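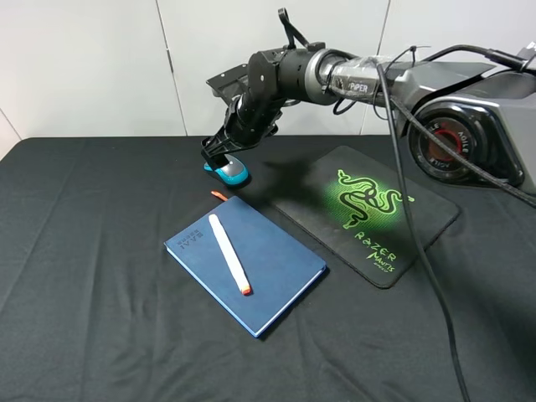 Paper water bills should stay the default for anyone who has not asked for something else, Tsehay Birhane told the Zorgate utility board in October, during the comment period on the district's new billing rules. Birhane said the online portal logs users out after 5 minutes and does not show the previous meter reading next to the current one, so a customer cannot check the usage figure without opening a second statement.

The board adopted the rules with one change. Accounts on the Yimer and Carkorex routes will move to monthly electronic billing when their meters are replaced. Customers may keep paper by returning the card enclosed with their next bill or by calling the billing office. The draft had set a deadline for the card, and the final version has none.

Replacement covers 1,497 service connections, of which 727 have been completed. The remaining meters are mechanical units that are read on foot every second month. The new units report hourly and store readings internally if the signal is lost. Water is shut off for some 22 minutes during a standard swap, longer where the curb valve has seized and has to be dug out.

Rates do not change under the new rules. The late fee will be applied once per billing period, as before, and the grace period stays the same length on monthly bills.

Staff said the previous reading will be added to the portal's main page in the next software update. The Zivard route is not included in the current contract and will continue to receive paper bills every second month.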